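Brelurus Bench Arm Safety Kit
For small arms on shared tabletops
Supplied by Milošević, Drodville

In stock. Ships from the Flistitz warehouse, October batch.

What you get
Stop button with 3 m cable
Floor tape, yellow and black, 20 m
Risk assessment workbook, printed, 18 pages
Force gauge, 500 N, with two spare pads
Laminated reach card, one per arm

Read this before you order

We sell this kit and we'd like you to buy it. We would also like you to stop believing that a kit makes a bench safe. Most of the calls we get begin with somebody asking which box to buy so they can say they meet the standard. There is no such box. The word "collaborative" on an arm's data sheet tells you what the arm can do when it is set up a certain way. It says very little about your table, your gripper or whatever you put in it.

The standards people quote at us look at the whole application: arm, tool, workpiece, furniture, and the person who reaches in. So does the workbook. Page one asks you to write down everything within reach of the arm, including things that have been there so long that you no longer see them.
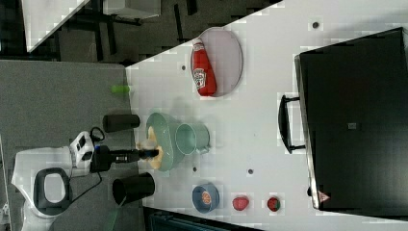
Then it asks what each of those things does to the arm's path, and to a hand that is in the wrong place. A soft object dropped from a low height is a dull entry and you can finish it in a line. A heavy appliance with a handle sticking out into the work area is a longer one. Pinch points between a moving wrist and something that won't budge are where a slow, light arm can still hurt you, and vendors' videos tend to be shot on a bare table.

About the speed limit

You will be told that slow is safe. Slow helps. It does nothing for a finger that's already between two surfaces, and it tends to creep back up once people get bored of waiting. Write down the speed you assessed, and if anyone raises it, do the assessment again. Svend Kjærgaard, who wrote the workbook, wanted that sentence on every page. We talked him down to three.

About the force gauge

It gives you a peak reading. It does not copy the give of a human hand, and a reading taken in the open tells you nothing about clamping against a fixed edge. If you need measurements that will stand up in an audit, pay for a proper test with calibrated equipment. Ours is for finding the bad spots first.

About cables and tools

Changing the gripper changes the assessment. So does adding a sensor, or a cable that wasn't there when you signed the form. Move the arm through its full reach by hand, with power off if the model allows it, and watch what the cables do at the far end.

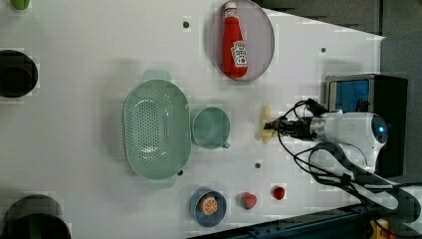 Check the payload with the tool and everything bolted to it, using real weights. We have seen figures copied from a brochure for a different gripper, and an arm that has been told the wrong weight is a poor judge of whether it has hit something.

What the kit does not do

It does not certify anything. It does not replace the arm maker's manual. The stop button must be wired into the arm's own safety input by someone who knows how; plugged into an ordinary input it is only a button. The floor tape stops no one.

Returns

Unopened kits, 18 days. We don't take back a workbook that has been written in, though Ginette Vasseur at the service desk will send a blank copy if yours is full. Ask her for the single-page reassessment form too. It is free and gets more use than the gauge.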